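Wipe the table first, then we'll talk

Posted 13 December 2022 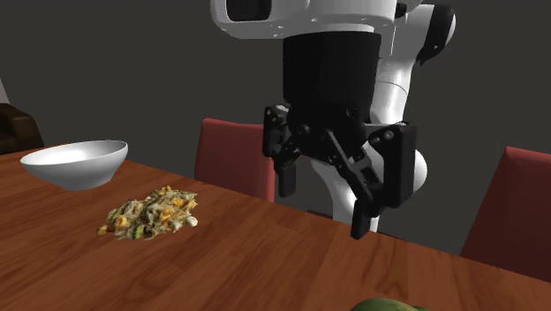 Simulation render: Lukwood

My brother-in-law rang last week to tell me the robots are coming for the kitchen. Any minute now. He'd seen a clip. There is always a clip.

So. Can a machine do a household chore yet? I've been asking people who work on it, and people who clean for a living, and the answer is sort of, and mostly no, and it depends what you call a chore. Which I know is a weak answer but I'll defend it.

Start with the mess. A heap of food straight on the tabletop, no plate. Shreds, chunks, bits of green. A bowl nearby. Any parent of a toddler has stood in front of that exact job, half awake, and dealt with it before the kettle boiled. You scrape it together with the side of your hand, or a cloth, or a slice of toast if you're desperate. You tip it in the bowl. Done. Then you wipe.

Now do it with two fingers. Two hard ones. No palm, no cloth, no toast.

That's the bit the clips skip over. A two-finger gripper is a lovely thing for picking up one object with two decent sides. A block, a can, a lemon. A pile isn't an object. Pinch a pile and you get some of it, and the rest goes somewhere else. Haziq Oei spent most of a year on this at Lukwood and he told me the arm was never the trouble. The arm goes where you send it, all day. The trouble is deciding where to send it when the thing you want to pick up changes shape each time you touch it.

He ran 273 attempts at clearing a heap in simulation. In 81 of them the table ended up what he'd call clear. I asked if his mum would call it clear. Long pause. He said she'd want to go over it again.

And that's in simulation, where you can reset the whole kitchen with a keystroke and the carrot weighs what you told it to weigh. Real carrot sticks to things. Real noodles drag their mates along. I'm not knocking simulation, it's the cheap way to be wrong a lot and you need to be wrong a lot. But a rendered table has never had jam on it.

Shop floors are further along and people get muddled about this, so let me be fair. Usman Bangash packs and palletizes for Kesotex and he's got arms either side of him on the line. They're good. They lift the same carton onto the same stack and they don't get a sore back. He likes them, more than he expected to. But the line was rebuilt around them — guards, markings on the floor, cartons all the same size, and a bloke (Usman) for when a carton turns up crushed. He says the crushed ones are the job now. That and tape. Tape coming loose stops everything.

A kitchen is all crushed cartons. No one is going to rebuild my kitchen around an arm. I can't get the drawer next to the stove fixed.

Izzati Halim cleans houses, has done for years, and I read her a list of tasks that some company reckoned would be automated soon. She laughed at "tidy living area". What's tidy, she said. One client wants the magazines squared up on the coffee table and another wants them left open at the page. She knows which is which from being told off once. How do you get told off once, if you're a machine? Apparently it takes rather more than once. Haziq's system wanted 40 demonstrations before it would go for the bowl reliably, and then they changed the bowl and it needed more.

I do want to push back on the other crowd too. The never-ers. Teguh Ngau wrote a piece in June saying home robots are a con and always will be, and I beleive he's wrong, or wrong by accident of timing. Dishwashers were a daft idea once. A dishwasher can't scrub a roasting pan, can't put anything away, can't load itself, and I would fight you for mine. It does one dull part of the job and the humans do the ends. Same with the round vacuum thing. Same with the washing machine, which nobody calls a robot even though it does more for my household than anything with an elbow.

So my bet is the useful one won't look like an arm doing what my arm does. Or it will have an arm, but with something on the end made for the work. A scraper. A scoop. A wet cloth, for heaven's sake. Syahrul Hartono, who builds end tools at a small shop called Hutapea, has been saying this to anyone who'll listen. We keep asking the fingers to be a hand, he says, when half the time a hand picks up a sponge. He's biased, he sells the things. Still right I think.

What would change my mind quicker? Pretty simple test. Leave it alone with a family breakfast. No one in a lab coat setting the bowl down in the same spot. Different bowl, kid's elbow in the way, a bit of banana trodden into the chair. Come back in an hour. If the table's clean and the bowl's in one piece and the cat's all right, I'll buy one. I'd settle for 2 mornings out of three, that's about what the teenager manages.

Cost is the other thing and I've run out of room for it really. An arm that can lift a bowl and not wreck the bench isn't cheap, and neither is someone coming out to fix it. Izzati charges by the hour and notices when the milk's off. Anyone selling a machine against that has to be a lot better than sort of.

My brother-in-law has sent another clip. Folding towels this time. It's sped up, says so in the corner in tiny letters. Will write about towels next time, there's a fair bit to say about towels.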